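4. Setting Up the Bag Sealer

The Zimdale tabletop sealer closes plastic bags by pressing them between a heated strip and a rubber pad. Complete the steps in this section before sealing any product. Allow one full work session for set-up and test seals.

4.1 Choosing a location

1. Place the sealer on a level table that does not rock when you lean on it.
2. Leave at least 6 inches of open space behind the unit. The rear vents must not face a wall or a stack of cartons.
3. Plug the power cord directly into a grounded wall outlet. Do not use an extension cord.
4. Route the foot pedal cable under the table and secure it with the two clips supplied.

CAUTION: The pedal is live whenever the main switch is on. Switch the unit off before moving the pedal or reaching under the table.

4.2 Loading the bag guide

The bag guide keeps the open end of the bag square to the heated strip. It is shipped in the folded position.

1. Lift the guide until both hinges click.
2. Loosen the side knobs one half turn.
3. Slide the guide to match the length of the bag, measured from the bottom fold to the planned seal line.
4. Tighten the knobs by hand. Pliers will strip the threads.

Soft goods should be laid flat inside the bag with the open end facing the operator. Push out as much air as practical before lowering the jaw. Trapped air lifts the film off the pad and leaves a weak spot, usually at one corner.
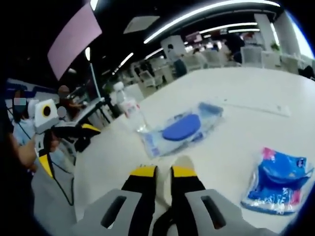
Keep a margin of 2 inches between the contents and the seal line. Bulky contents pull on the film as it cools, and a seal made too close to them may open in storage. If the margin cannot be held, move up one bag size.

4.3 Setting the timer

The dial controls how long the strip stays heated after the jaw closes. It does not change the temperature of the strip.

1. Turn the dial to 2.
2. Close the jaw on an empty bag of the same film you plan to use.
3. Wait for the light to go out, then hold the jaw closed while the film cools.
4. Open the jaw and pull the seal apart by hand.
5. If the seal peels, raise the dial by one mark and repeat with a new bag. If the film is cloudy, wrinkled, or burned through, lower the dial by one mark.

NOTE: Budton film is thicker than standard film and normally needs a higher setting. Write the final setting on the label inside the lid — it will be needed again after the strip is replaced.

WARNING: The strip stays hot after the light goes out. Do not touch it or wipe it until the unit has been switched off and allowed to cool.

4.4 First production run

Seal 50 bags at the chosen setting, then stop and inspect the cover sheet over the heated strip. Light browning is normal. Replace the sheet if it is torn or if melted film has stuck to it. Use replacement kit 3240 only; the Sundine cover sheet fits the older narrow jaw and will leave one end of the strip exposed.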